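Zunura stainless work table
Reviewed 4 March 2005

We bought the Zunura in December to replace an old timber bench that had gone soft along the front. It came flat in one carton from the Hustham warehouse and took two of us just over 80 minutes to put together. The leg bolts are fine. The shelf clips are fiddly and one needed a tap with a mallet.

Height is 106 cm on the long legs, too tall for kneading but good for sorting and packing. It doesn't rock. The Cantero we looked at first was cheaper, but the top flexed when I leaned on it. Ours cost $400 delivered.

My main gripe is the finish. The brushed top marks easily and every smear shows under a bright light. Wiping with the grain helps a bit. If looks matter to you, get a cutting mat or pick a different colour and material altogether.
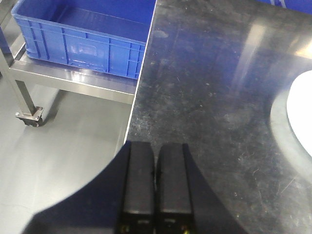 The top, with its scratches and smudges. Glare at upper right.

I'd buy it again for a workroom, but not for a kitchen on show. Jistov sells spare feet to fit.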